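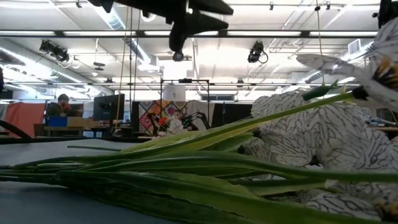
Working next to the arms: tips from the Evenlow flower bench

Updated 2024-01-07

Evenlow makes silk-style arrangements for hotels and shop windows. Since October the arms at the Kedutport shop have done part of the sorting and vase filling. The hand work is still there, but it has moved to the start and end of the job. These notes are for anyone setting up a bench or joining a shift.

Before the run

Straighten the stems first. Artificial stems come out of the carton bent, and an arm will close on the air next to a curve. Run each one between thumb and finger, then fan the leaves open.

Pull off tags and stray threads. A loose thread catches on the fingers and drags the next stem along with it.

Lay stems on a flat mat in one plain color. Crossed stems are fine for a person and slow for a machine, so spread the sprays before you walk away. Tulips go down easily. Sprays with lots of small blossoms need more room.

Set the vases near the corners of the mat, and keep a spare empty one within reach of an arm. Colored glass gives us less trouble than clear.

During the run

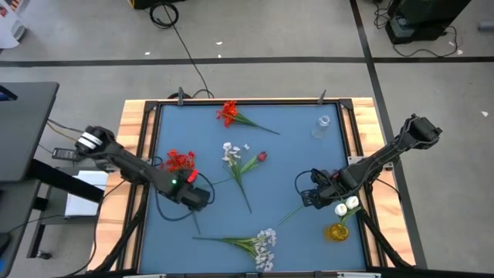 Rhys Stubbs wrote in to say that the sorting was never the part that hurt his wrists, it was wiring and trimming, and he'd like those looked at next. Fair point. Trimming is still done by hand, and for now we rotate people off it every 50 minutes.

Keep hands off the mat while the arms are live. If a stem rolls away, pause, fix it, restart. Long hair gets tied back and lanyards come off.

One person can watch two benches. Three was tried and the misses piled up — go back to two if you are asked to do more.

After the run

Check every vase by eye. Turn it once, push down any stem that rides high, and bend the heads outward. We allow 30 seconds a vase for this.

Wipe the mat with a damp cloth and let it dry. Sweep under the bench, and get the paper scraps too.

Write misses in the Lukitz log with the stem type. The thin green ones make up most of our entries.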